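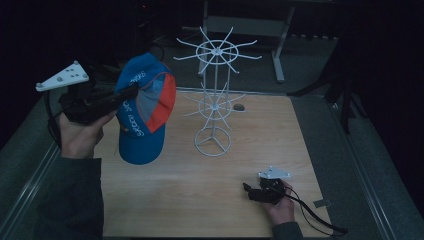

Figure 1. Cap task on the table: rack in the center, left gripper holding the blue cap, right gripper closed.

Home | Guides | Recording | Tasks | Support

Droklow Hand Recording Kit
Section 2: Recording the cap task

This section explains how to record examples of hanging caps on the rack. The examples are used to train the Ritia model. Please finish Section 1 (charging, cables, first start) before you begin. If you already recorded other tasks with the kit, you can go directly to 2.2, but read the cautions again.

2.1 Preparing the table

1. Put the rack on the table between the two metal rails. The base ring must stand flat on the wood. If the rack rocks when you touch it, turn it a little and try again.

2. Check the hooks. The rack has a lower tier and an upper tier, and each hook ends in a tip which goes slightly up. When a hook is bent down, the cap will slide off, and the episode is lost. Bend it back by hand before recording.

3. Lay each gripper cable along its own side of the table. The left cable goes down near the left rail, and the right cable goes over the right rail to the floor. Leave enough slack to reach the upper tier.

Caution: Do not wind the cable on your wrist. It pulls the gripper during long movements, and you may also fall when you step back.

4. Clean the white marker plates with a dry cloth. Do not use alcohol. The gray dots on the plate must all be readable, or the position of the gripper cannot be calculated.

5. Wear long sleeves in a dark, plain color. Push the cuff back until it does not touch the plate.

Note: The room behind the table may stay dark. Only the light on the table is important for this task. Do not change the light between two episodes of the same session.

2.2 Recording one episode

1. Take one gripper in each hand. Hold them low over the table with both jaws closed, the left one pointing to the right and the right one pointing to the left. This is the start position.

2. Press the pedal once. Wait for the short tone.

3. Pick up the cap with the left gripper. Pinch the fabric of the crown. Do not pinch the brim, it is too stiff and it turns in the jaws.

4. Bring the cap to the side of the rack, at the level of the lower tier. The brim should point down. Keep the right gripper low and closed until it is needed, as in Figure 1.

5. Stop for a moment. This small pause helps the labeling software to find the end of the approach part.

6. Choose a free hook and hang the cap. Use the right gripper for holding the rack or for opening the cap, if it is necessary. Both ways are accepted.

7. Open the left jaws slowly and move the gripper away. If the cap stays on the hook, return both grippers to the start position and press the pedal again.

An episode is normally finished in 17 seconds. A slower episode is also good, if the movement is continuous. Please do not hurry to reach the number.

Caution: Keep your fingers on the handle. The jaws close with enough force to hurt the skin.

2.3 If something goes wrong

The cap falls on the table. Continue recording and pick it up again. We want to keep these recoveries in the data. Mark the episode with the letter R.

The cap falls on the floor. Press the pedal for three seconds to delete the episode. Put the cap back and start again.

The tone is double. The marker plate was not seen at the start. Usually the sleeve covers it, or the plate is turned too much to the side. Correct this and press the pedal again.

The rack moves. A small move is allowed. If the base ring touches a rail, finish the episode, and afterwards put the rack back in the middle.

2.4 Changing the arrangement

After every 13 good episodes, change one thing. You can rotate the rack, start from a different place on the table, or use another cap. Please change only one of them and write it in the session sheet. Caps with two or more colors and with printing are welcome, the model must not learn only plain ones.

For half of the arrangements, use the lower tier. For the other half, use the upper tier. The upper tier has longer hooks, and new operators often find it easier. For this reason they record too much of it. The first Landbridge set had 1,310 episodes, and we had to leave out many of them for this mistake.

2.5 Ending the session

1. Put both grippers in the charging stand with the jaws closed.
2. Wait until the transfer bar is full. Do not unplug the cables before.
3. Sign the session sheet and write the number of R episodes at the bottom.

Questions about this section can be sent to Nghĩa Chu, who keeps the task list. Please include the session number and the task name.

Section revised Wed 29 July. Next: Section 3, Checking your episodes.

Contact Hoàng support desk | © Hoàng | Back to top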